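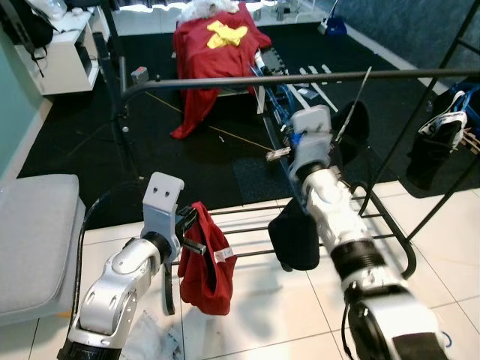 The Varari is a two-arm garment handling kit that Hedlund wants to put into small laundries, thrift stores and uniform rental shops. I drove over to Mestard to see it in December 2019 on behalf of our own rental business, which sends out work clothes and gets them back in every condition. We have had brochures from several suppliers over the past year and none of them showed a machine handling anything but flat towels. The Varari was handling ordinary clothes on an ordinary black metal rack. When I got my first proper look at it, the left gripper had a red cloth by the top edge, where it hung over one of the bars, and the white label was still on it. I took that as a good sign. Labels are how we sort, and a gripper that closes on the label is no use to us.

Hedlund's demo site is a plain room with a tiled floor and curtains at the back. The setup looked more like somebody's spare room than a trade show, and I preferred it that way. Ailsa Cairns looks after customer trials there and ran the visit. She had offered two dates and I took the one that gave me the whole afternoon.

What you get for the money

The basic kit is two arms, two grippers, a base, a camera, a controller and a license for the software, which is called Beso. The rack is not included. Ailsa said most customers already own racks and would not thank Hedlund for selling them another one. The arms will work with any free-standing rack as long as the top bar is level and the rack does not roll. Ours all roll, so we would have to lock the casters or buy a few fixed ones.

There are two kinds of gripper in the catalog. One is light gray with a flat plate on top, and the other is black with angular fingers. They come off and go on with a hex key. The gray one is the general-purpose part. The black one costs more and is meant for thin material and edges, such as the hem of a shirt. You can run one of each, and Hedlund suggests it for mixed loads. I tried swapping one myself with the power off and managed it without help, though I put the cable on the wrong side the first time and had to redo it.

The cables run along the outside of the arms. I asked if they snag. Ailsa said they can if the loop is left too long, and that the installer sets the length on site. I would want this in writing. Our people move fast around the racks and a hanging loop of cable is the kind of thing a sleeve finds.

How it is taught

Beso learns a job from demonstrations. An operator guides the arms through the task a number of times, the software records the movements along with the camera view, and then the arms are left to try it alone. Hedlund will do this for you at Mestard with your own garments, or you can do it on your own floor. The price is lower if you do it yourself, but the support contract then covers only the hardware for the first six months. That point is on the second page of the terms and I nearly missed it.

The jobs on offer at present are these: take a garment off the rack, put a garment over a bar, put a garment on a hanger, and straighten a garment that is already hanging. Folding is sold separately and I was not shown it. Zippers and buttons are not offered at all. Ailsa was clear on this and did not try to talk around it.

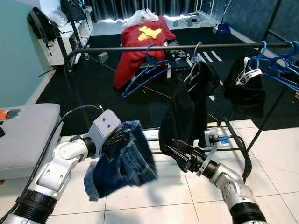

Jeans in the left gripper and the hem of a black garment in the right.

Denim is the item I asked to see most. We handle a lot of it and it is heavy and stiff at the waist. The left arm took the jeans near the waistband and let the legs hang in a bundle. The grip looked firm enough to me. I would not call the result neat, and a person would have let the legs drop straight before going any further. Ailsa said the shaking-out step can be taught as a separate move. It adds time to each piece, so most of the trial customers have left it out.

With the right arm on the lower edge of a hanging garment, the purpose is to draw the fabric down so that it sits properly on the hanger. I thought this was the most useful thing in the whole visit. Half the complaints we get from customers are about clothes that arrive creased on one side from being shoved along the bar, and we have a person at the end of the line who does very little except tug hems.

Hangers are a weak point. The kit can work with plastic, wire and coated metal, but you have to tell Beso which kind is on the rack, and a mixed rack slows it down. When plastic hangers are bunched at the end of the bar the arms cannot easily pick a single one out of the bunch. Hedlund's advice is to leave gaps between them. I said that in our place the hangers are always bunched up, and Ailsa said that was what everyone told her. A feeder that presents one hanger at a time is planned for next year. I have not included it in my thinking, as there is no price for it and no drawing I could see.

The trial figures

Hedlund gave me the log from a November trial, run on mixed used clothing with the standard settings. I am passing the numbers on as they gave them to me and have not checked them. The trial had 200 garments. The arms picked up 188 of them at the first attempt. Of the full 200, only 116 ended up on a hanger and on the bar with no help from a person. The others were dropped, hung by one shoulder or stopped by the operator. 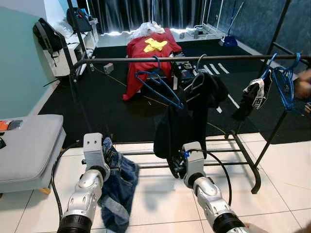
The gap between those two results is what matters for us. Picking clothes up is close to good enough. Hanging them is not, at least for an unattended shift. Ailsa's answer was that the figures are for garments the software had not been shown before, and that a shop with a fixed range of uniforms would do better. That seems reasonable, and our range is fairly fixed, but she could not give me a second log to back it up. She has promised to send one when a uniform customer agrees to share theirs.

I also asked how long each piece takes. The log does not record it in a form I could use, as the clock keeps running when the operator pauses the arms. From standing and watching, I would say a person is much faster. Hedlund does not claim otherwise. Their case is that the kit can work through a rack in the evening when no one is rostered, and that is only a case if the dropped items are few enough to deal with in the morning.

Noise, space and safety

The arms are quiet. We talked next to them in normal voices. The working area needs to be kept clear on the rack side, and Hedlund asks for tape on the floor to mark it. There is a stop button on a lead, and a second one can be fitted to the wall. The arms slow down when someone steps in close, but this depends on the camera seeing the person, so I would treat it as an extra and still train people to use the button.

Dust was my other question. Lint gets into everything we own. The joints are sealed, according to the data sheet, but the gripper fingers are not and need wiping down at the end of each shift. Replacement finger pads are stocked at Mestard and can be mailed.

Cost and what I suggest

The kit can be bought outright or leased by the month, with a minimum term of six months. Training at Mestard is charged by the garment type. I have put the quote in the shared folder together with the terms and the November log. The quote does not include the wall button or the black gripper, so the real figure will be higher than the one on the front page.

My suggestion is that we do not buy. I would be in favor of the six-month lease for the returns room only, set up to straighten garments that are already on hangers, with one gray gripper and one black. That job does not depend on the hanger problem being fixed. Before signing I want the second log, the cable routing in writing, and an answer on whether the support contract can cover software if we do the teaching ourselves. Ailsa has all three questions and I will forward her reply when it comes.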